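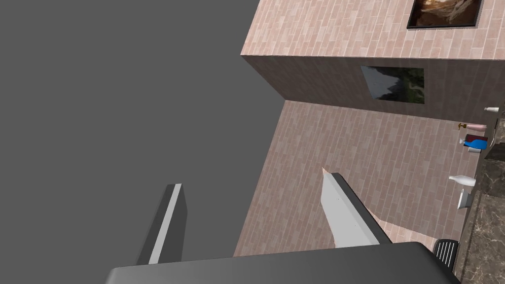
Zulema Ibarra

Two stars. Wanted to give this four. Can't.

Background: bought the Closent simulator pack for the bathroom scenes. Marble counter, pink tile, pump bottles, a bowl, the little stuff you want a gripper to practice on. Two-finger gripper, wrist camera view. 583 dollars for the year. Runs on my old desktop, no complaints there.

The good. Looks nice. The marble has veins in it, the tile isn't all one color, shadows fall across the wall like they should. Setup took 22 minutes including the license nonsense. Loading a new room is quick.

Now the fault. The wrist view comes up sideways. Whole room on its side, bottles pointing left, and plain gray where the walls stop. I could live with sideways if the arm knew about it. It doesn't. The roll of the wrist gets dropped somewhere between the camera and the planner, so "move up to clear the bottles" gets sent as "move across." Straight through the row. The fingers stay open like nothing happend and the log says path clear.

Ran more than 3,000 tries overnight before I caught it. All junk. The collision alarm is supposed to stop the run after 5 hits and it never fired once, I guess becuase it checks against the same wrong frame. That's the part that bothers me. A bad picture is a nuisance. A safety stop that trusts the bad picture, no. If I'd sent those paths to the real arm at the shop (an Akness, heavy, fast) somebody could get hurt.

Wrote to support. Sukprasert, the reseller, bounced me to Closent, Closent sent a form. Workaround from the form: lock the wrist roll at zero. Works, kind of. Alarm fires again. But then you can't turn the hand to grab anything lying down, so half my tasks are out.

Tried the same tasks in Brurkarard's package, the uglier one. Flat colors, slow to load. Alarm stopped it on time with the wrist turned. Going back to that for now.

If you already own this: lock the roll, run a crash test on purpose, check the alarm before anything touches hardware. Will update if they patch it.

Posted 2023-07-20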